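How Doors and Drawers Stay Shut

Word list: hinge, pivot, lever, latch, friction

A cupboard door is a flat board that turns along one edge. The edge that turns is held by hinges. The opposite edge swings free. Most kitchen doors have two hinges, one near the top and one near the bottom. Tall doors may have three or more.

What a hinge does

A hinge has two plates joined by a pin. One plate is screwed to the door. The other plate is screwed to the cupboard. The pin is the pivot, the line that everything turns around. When the door opens, each point on it follows part of a circle. Points close to the pin travel a short way. Points far from the pin travel a long way.

Many modern hinges have a small spring inside. When the door is nearly closed, the spring pulls it the rest of the way.

Why the handle is far from the hinge

Try this with a door at home. Open it and push it closed with one finger at the free edge. Open it again and push close to the hinge. Keep your other hand away from the gap. The second push needs much more force.

A door works as a lever. The turning effect of a push depends on two things: how hard you push and how far the push is from the pivot. If a handle is 50 centimeters from the pin, a small pull will open the door. If the handle is moved to 25 centimeters, the pull must be twice as strong. At 13 centimeters it must be nearly four times as strong.

Latches and magnets

A latch is a part that catches and holds. An older cupboard may have a roller latch, in which two small rollers grip a metal tongue. Another kind uses a magnet on the cupboard and a steel plate on the door. The magnet pulls hard when the plate touches it. Move the plate a little way off and the pull becomes very weak. For this reason a magnetic door resists at first and then opens easily.

Handles

A knob is held with the fingertips. A bar handle can be held with the whole hand, and a long bar can be gripped high or low, so people of different heights can use it. Flat bars and round bars do the same job.

Two long gray handles stand in front of plain beige panels.
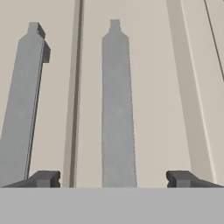
Drawers

A drawer does not turn. It slides in a straight line on a pair of runners, one on each side. Friction is the force that slows two surfaces when they rub together. Wood sliding on wood has a lot of friction. Runners with wheels or steel balls have much less, because the parts roll.

Wide drawers can jam if they are pulled at one end. The drawer twists a little and its sides press against the runners. Pulling from the middle keeps it straight.

Text by Abilio Montes. Last checked 26 October 2023.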